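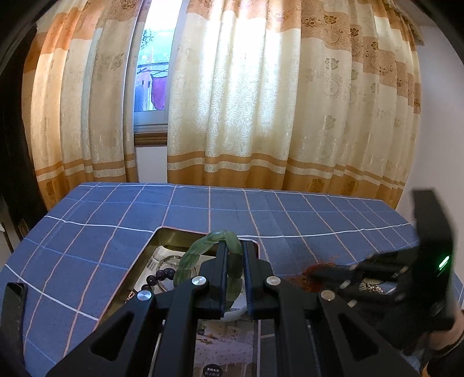 Silk is fine for pearls, one of our regulars wrote back, but would you trust it on anything that gets worn to do the dishes?

Notebook > Weltthorpe Bench > Cord and Thread

Bench Notes Supplies Classes Contact

Oct 21, 2022

I have been chewing on that letter all week, so today I cleared the afternoon and got the cord samples out again. These are the ones I hung up in August, Tremell silk on the left hooks and Karppinen nylon on the right, each with the same 400 gram weight. The silk has stretched more than I'd like, 6 mm on the worst one, and the nylon 2 mm. I did pre-stretch the silk, or I believe I did - my August page has a coffee ring right where the note should be.

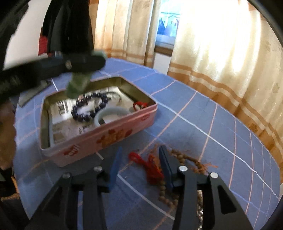 Knots

Tied 13 practice knots in each cord, tweezers only. The silk closes up so sweetly against the bead that I forgive it nearly everything. The nylon wants to spring back before you get the loop down, and I had to pick out two and start over. A damp fingertip helps, and so does not talking while you do it (I know, I know). If anybody wants the knotted lengths for the class board, they're in the drawer under the good lamp.
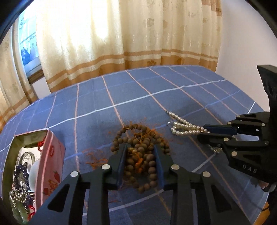 Filed under: Glue

Kokesano dried clear but stiff, and the stiff bit sits right where the cord has to bend at the clasp. Half a drop next time, off a pin. Still to do: soak both cords in dish soap overnight and hang them up again.

Comments

Your August silk was pre-stretched, I watched you do it.

Could you try the thicker nylon too? The thin one cuts on my drilled stones.

Please save me a knotted length of the silk!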